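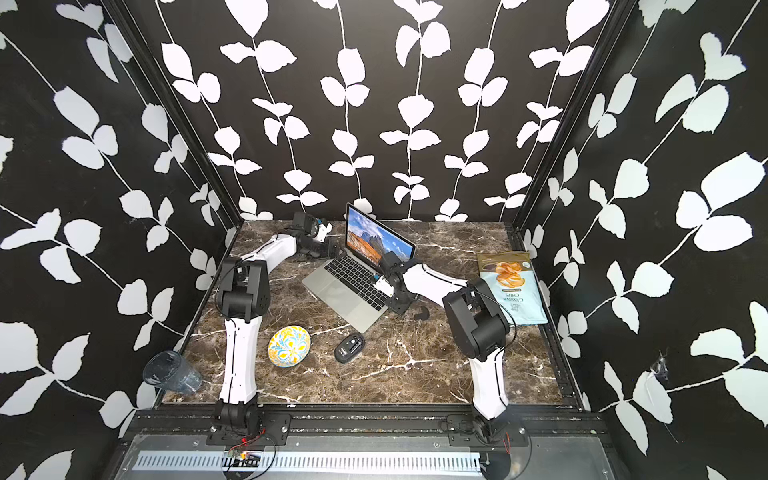 Marble top and vine wallpaper, Percombe

Minutes, charity events group, Tuesday, 7 p.m.
Chair: Austra Luik. Notes: Casimiro Lorente.

1. Charity swim
What a result! The Bekum swim brought in $2,525, with the last $500 handed over at the door by the Closance walking club. Austra will write to all 9 lane captains. 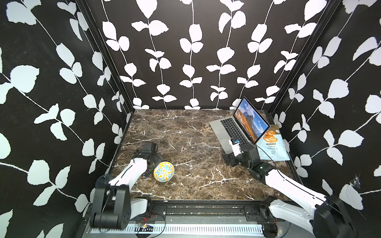 2. Spring supper
We're going ahead, and everyone is thrilled. Tickets go on sale in February. Casimiro wants the tables bright, with golden yellow and sky blue like the petals painted on the little bowl, and the motion passed with cheers. Theme: songs from 1958.
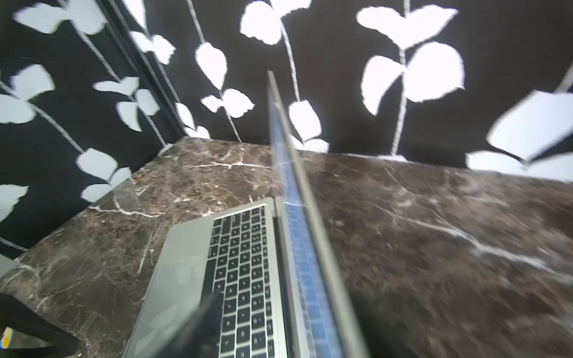 3. Next meeting
Same time, at Percombe. Bring supper recipes (and singers!). Closed 8:40 p.m.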